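家政实务（一）　第6讲讲义
餐具与小件厨具的归置
授课：Valbona Ionescu
适用：Irkinden 校区，生活技能方向，10月班

本讲内容是台面上的餐具和小件厨具：盘、杯、锅、锅盖、小烤箱。大件橱柜和冰箱放在下一讲。上课前请看完第5讲关于洗涤和擦干的部分，本讲默认餐具已经洗净。

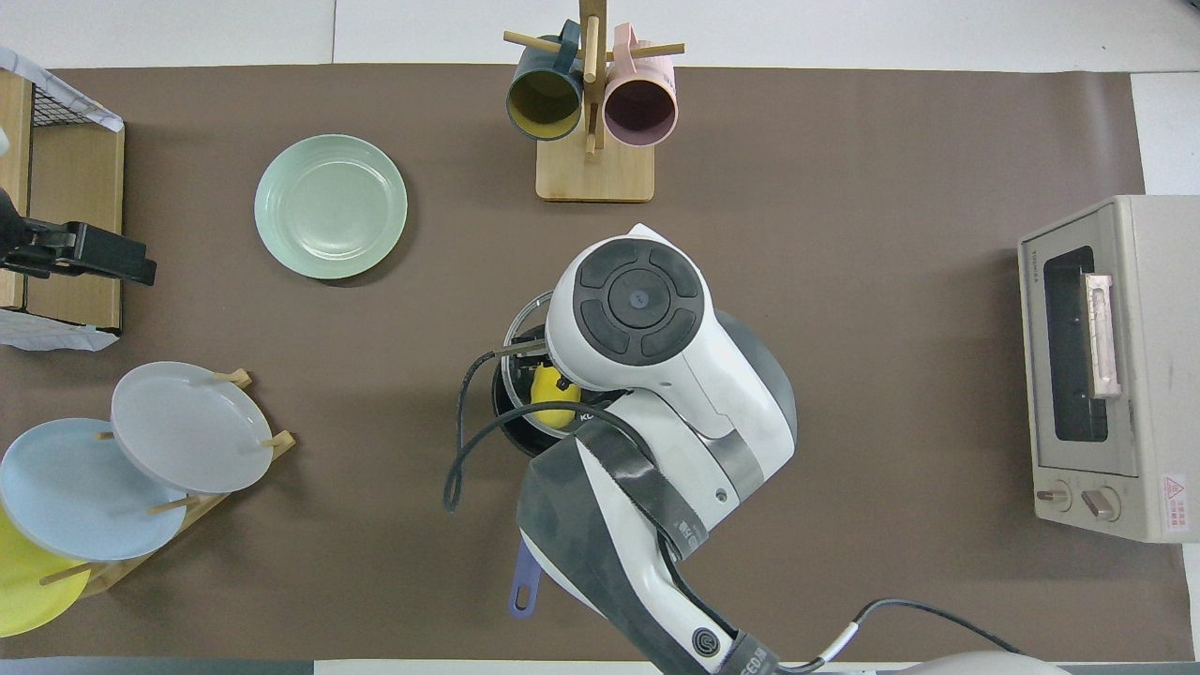
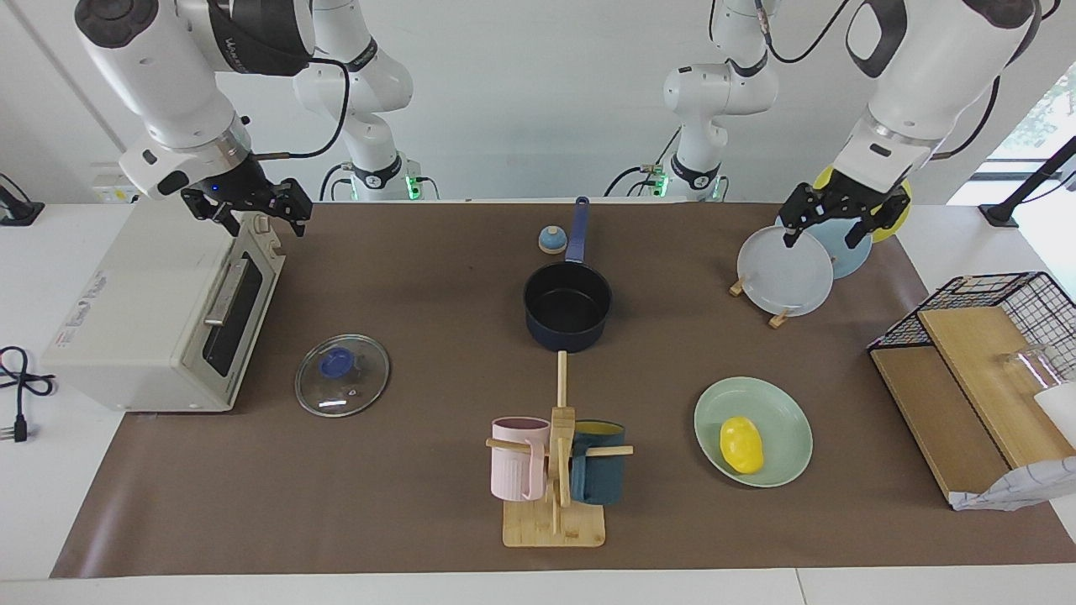
一、先分类，后摆放

学员常犯的毛病是拿起一件放一件，手边哪里有空就放哪里。这样摆出来的台面，当天看着还行，第二天做饭时就要到处翻。本课要求先在心里（或者在纸上）把东西分成以下几类：

1. 立着放的：平盘、浅盘。
2. 挂着放的：带把的杯子。
3. 平着放的：锅、锅盖、深碗。
4. 不移动的：烤箱、水壶等带电源线的器具。
5. 不属于厨房的：玩具、文具、钥匙。先集中到一个小筐里，最后统一送回原处。

第5类经常被忽略。厨房台面上混进别处的东西很正常，家里有孩子的更是如此。不要一件一件往外跑，集中起来走一趟就行。

二、盘子与盘架

木制盘架靠一排排小木棍把盘子隔开，盘子斜立在木棍之间。使用时注意以下几点。

（1）一个格子只放一只盘子。两只盘子挤在同一格，盘面会互相磨，取的时候也容易带出另一只。

（2）大盘靠里，小盘靠外。盘架不长的话，大盘不要超过三只，否则架子重心偏到一边。

（3）盘子正面朝同一个方向。左手习惯和右手习惯的人朝向不同，一家人自己商量好即可，本课不作统一规定。

（4）拿盘子时捏住上沿，先竖直提起，离开木棍以后再转平。不要一边提一边转，盘底会撞到旁边的木棍。

（5）盘子的颜色可以帮助记忆。比如每人一个颜色，或者浅色装冷食、深色装热食。颜色多的时候不用排成渐变，好看归好看，用过一次就乱了。

盘架本身也要打理。木棍根部最容易积水垢，每周用旧牙刷刷一遍，刷完侧放晾干。发现木棍松动，拔出来，孔里点少量食品级木工胶，插回去放一夜。不要在木棍上缠胶带，潮气闷在里面会发黑。

三、杯子与杯架

杯架由底座、立柱和横向的挂钉组成。挂杯子的要点：

（1）把手套进挂钉，推到底，杯口朝下或朝斜下方，避免落灰。

（2）左右对称着挂。只有两只杯子时，一边一只；如果都挂在同一侧，立柱容易往那边倒，底座小的杯架尤其明显。

（3）先挂下层，后挂上层。取的时候反过来，先取上层。

（4）太重的杯子不挂。本校实操室的标准是空杯不超过300克，超过的放进柜子里。家里没有秤的，可以用一根手指勾着把手提一提，觉得坠手就不要挂。

（5）杯子内壁颜色深的，挂上去以前对着光看一眼，茶渍在深色内壁上不显眼。

杯架放在台面靠后的位置，前面留出手伸进去的空间。不要放在烤箱门打开后会碰到的地方，也不要紧贴水槽。

四、锅与锅盖

锅和锅盖分不分开放，每个家庭习惯不同。本课的做法是：

（1）常用的小锅和它的盖子放在一起，锅平放，盖子斜靠或者放在旁边。

（2）不常用的锅叠放，中间垫一层布或厨房纸，不粘涂层的锅必须垫。

（3）玻璃盖不要摞在一起。短时间放在台面上可以平放，提钮朝上；长期存放用盖架，或者插在盘架末端的空格里。

（4）锅柄朝里，不要伸出台面边缘。有小孩的家庭，这一条没有例外。锅柄末端带挂孔的，可以挂在墙上，但挂钩要能承重，粘贴式的挂钩不用来挂锅。

（5）锅里不要长期放东西。临时把水果或者小物件放在锅里没有问题，收工前要拿出来。锅里留着东西，下一个人用的时候就得先找地方倒腾。

不粘锅的内壁只用木铲或硅胶铲。洗的时候用海绵软的一面，擦干以后再叠放。内壁有划痕的锅应单独放，上课时交给老师看过再决定是否继续使用。

五、台面烤箱

台面烤箱算不移动的器具，定好位置以后就不要经常搬。定位时看四件事：离插座的距离、散热、门往哪边开、开门以后前面还剩多少空间。

（1）插头能直接插进墙上插座，不用接线板。线太长就松松地绕起来，用布扎带扎住，工作时要放开。

（2）左右和背面按说明书留空隙，顶上不放东西。很多人喜欢在烤箱顶上放抹布或者面包，这个习惯要改。

（3）不用的时候拔掉插头。线绕好放在烤箱侧面，不要塞到烤箱下面。

（4）开门时前方至少留出大约一只大盘的位置，取出来的烤盘有地方放。

（5）玻璃门凉透以后再擦。先用湿布，再用干布，把手两端的缝隙用棉签。

烤箱旁边不放玻璃制品，包括玻璃锅盖。摆放过程中临时放一下可以，通电之前必须移开。

六、垫纸的使用

整理台面时先铺一张牛皮纸或旧包装纸，好处有两个：台面不会刮花，掉下来的碎屑可以一次收走。纸要比操作区域大，边角不要翘起来，必要时用纸胶带固定四角。纸垫只在整理的时候使用，烤箱加热前要把它周围的纸撤掉。

学校发的垫纸是 Jemuvitz 的，每组领2张，一张用，一张备用。弄湿了就换，不要翻面继续用。

七、操作顺序（实操课按此进行）

1. 铺垫纸，把盘架、杯架空着摆到位。
2. 确认烤箱插头已拔，电线收好。
3. 把不属于厨房的东西拣出来，放进小筐。
4. 放盘子，从大到小。
5. 挂杯子，左右轮流挂。
6. 放锅和锅盖，检查锅柄方向。
7. 撤垫纸。撤之前把上面的东西依次挪到台面上，不要抽纸。
8. 擦台面，送回小筐里的东西。

两人一组时，一人负责立放和悬挂，另一人负责锅具和电器。递东西时说一声“拿住了”，对方听到以后再松手。盘子和玻璃盖不要从杯架上方递过去。

八、评分

摆放位置合理，40分；取放动作安全，30分；电器处理，20分；收尾，10分。打碎餐具不直接扣分，但是没有先用扫帚清理就用手捡碎片的，取放动作一项记零分。

九、作业

（1）把自己家的台面画成一张平面图，标出插座、水槽和不移动的器具。画得像不像无所谓，相对位置要对。

（2）按本讲的分类列出台面上的东西，写出你打算挪动的2件以及理由。

（3）阅读 Dostetti 编的《小厨房收纳》第三章，杯架和盘架两节。图书室有复印本，不要带走。

作业交到 Akanda 楼一层的信箱，封面写姓名和组号。家里没有台面烤箱的，用微波炉或电饭锅代替来画，位置要求相同。

实操课请穿平底鞋，长发扎起，戒指和手链先摘下来。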